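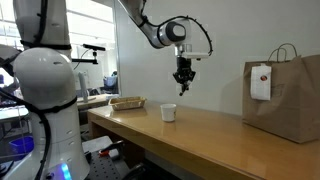 About Plustholm

By Randi Halvorsen
Updated July
4 min read

Plustholm supplies trays, cups and paper bags to cafés, canteens, school kitchens and places that do a lunch trade over the counter. We sell to businesses in the main, though a village hall or a club can open an account in the same way and pays the same prices.

The business began with paper bags. Pongsak Mahawong and I were running a sandwich counter on Prultivska Road and were buying bags from a merchant who sold them only in very large cartons. We had nowhere to keep them. They went under the stairs, behind the fridge and on top of the lockers, and the ones at the bottom of the pile got crushed. Two other shops on the road had the same trouble, so we started splitting cartons between us. Later a school kitchen asked to join in. After a while the bags were taking up more of our day than the sandwiches, and we gave up the counter.

What we sell

Bags come in packs of 500. We keep flat bags for pastries and rolls, block-bottomed bags that stand up on a table while you fill them, and larger carriers with handles. The block-bottomed ones are the most popular by a long way. If you are choosing a size, put your usual order together on the worktop first, with napkin and cutlery, and measure that. Many people measure the sandwich on its own and end up with a bag that won't fold over at the top.

Cups are sold with or without lids. We stock paper cups for hot drinks and a heavier reusable cup called the Lengyel, which we had made for canteens that wash up on site. The Lengyel stacks, but please don't stack it while it's wet. The lids are not interchangeable with those for the paper cups, and we get more returns over this than over anything else in the catalogue. The lid size is now printed on the outside of each sleeve.

Trays come in two depths. The shallow one is for service and the deep one is for carrying things from kitchen to counter. Both have a plain rim, so they can be lifted from any side. We used to do a tray with handles as well. It took up too much room on the racks our customers have, and we stopped ordering it.

We don't sell food, cleaning products or furniture. We are asked for tables fairly often and can tell you who we bought ours from.

How we choose things

Before something goes in the catalogue it spends time on the table at our place. We set out a tray, put a cup on it, fill a bag and go through what a person at a counter would do: pick up, put down, pass across, carry to the far end of the room. Pongsak does the lifting and I write down what goes wrong. Then we swap.

Most of the faults we find are small ones. A bag may be hard to open with one hand. A cup may have a base slightly narrower than it looks, so that it goes over when the tray is tilted. One tray we liked very much had a glossy surface that let everything slide to one end, and we turned it down. The supplier sent us a second version with a rougher finish, which we took.

We also send samples out. Five kitchens currently try things for us, four of them in schools, and they keep whatever we send. They are not paid for it, and we ask them to be blunt. One cook returned a bag with the word "no" written on it in marker pen. She was right about the glue.

Ordering and delivery

Orders can be placed by telephone, by email or by filling in the form that comes with each delivery. The telephone is answered from 9 in the morning. If you get the machine, leave the account name and a number and one of us will ring back the same day.

We deliver with our own van inside the town and use a carrier for everything else. Local deliveries are brought in and put where you want them, within reason. Please tell us beforehand if there are steps. Carrier deliveries are left at the door and need a signature.

Part packs are available on bags and paper cups. This is how we started and we intend to carry on with it. There is a small handling charge, shown on the price list, and part packs are wrapped again here so that they arrive clean and flat.

If something is wrong with an order, keep the sleeve or the wrapper. It has the batch number on it, and without that we can replace the goods but can't trace the fault.

Who we are

Randi Halvorsen looks after buying, accounts and the catalogue. Pongsak Mahawong looks after stock, the van and the sample kitchens. We have help with packing in the weeks before the schools go back, when the orders for trays all arrive together.

Visiting

You are welcome to come and handle things before you buy them. Bring the cup or the lunch box you use now, or whatever has to fit in the bag. Ring first, as we may be out on deliveries. We are still on Prultivska Road, at the other end from the old counter, through the yard and in by the green door. There is room in the yard for a van but not for a lorry.

Price lists are sent by post or email on request. The current one runs until the end of the school year, and account customers get the new one without having to ask.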